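Progress Report: Review of the Purow Two-Arm Tabletop Kit
Prepared by Gakthorpe for the Sernomum Program
2024-07-24
3 min read

Purpose of this report

This report sets out progress on the review of the Purow kit against the work plan agreed with the Program. It covers setup, training of staff, the first block of trials and the matters on which we ask for direction before the second block begins.

Status

The kit has been assembled and is in regular use. The supplier, Juška, delivered the arms, mounting parts and control software in one shipment. Assembly followed the printed guide, apart from the cable routing, where the guide describes an earlier model. Juška has been told of the error and has sent a corrected page.

The work plan calls for 1,535 recorded trials across all task groups. To date 300 have been completed and accepted. A further 155 were recorded and later set aside, mostly from the opening days, when the two arms had not been calibrated to a common height. We have kept these recordings but do not count them toward the total.

Findings to date

Control of the arms is smooth at low speed. Operators with no earlier experience were able to carry out simple pick-and-place work after one training session. At higher speed the arms lag behind the operator's hand, and small items are often knocked over before the fingers close.

The tapered fingers are well suited to thin handles and rims. They are less well suited to smooth, rounded items, which tend to turn in the grip. Juška offers a padded finger set as an extra. It was not part of the original quote, and we have not yet tested it.

The software saves each trial without operator input. Labels must still be entered by hand, and the labelling screen does not allow an entry to be corrected once it has been saved. This has cost the team a good deal of time. We have asked for a change and await a delivery date.

Tableware tasks

The tableware group was chosen by the Program as a fair test of everyday handling. Items are placed between the two arms on a plain covered surface, and the operator works from a written task card. Bowls, saucers and spoons are used in different arrangements so that neither arm is favoured. 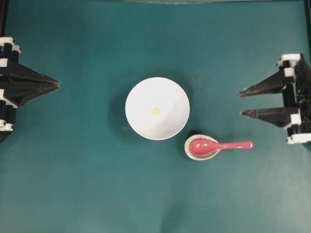

Figure 1. Tableware task group: white bowl, speckled saucer and spoon between the left and right grippers.

Spoons have been the most demanding item in this group. Results are better when the handle extends past the edge of the dish, and we propose to record handle position as a separate field from now on. Bowls are managed well by the rim.

Budget and schedule

Spending is within the approved amount. The padded fingers would be a new cost, and we request approval to buy one set for comparison. The schedule has slipped slightly because of the calibration work in early July. We expect to recover the time by running 200 trials in the next reporting period.

Direction requested

1. Approval to purchase the padded finger set.
2. Agreement to add handle position to the trial record.
3. Confirmation that the trials set aside need not be repeated under their original numbers.

The labelling fault remains open with Juška, and its status will be included in the next report.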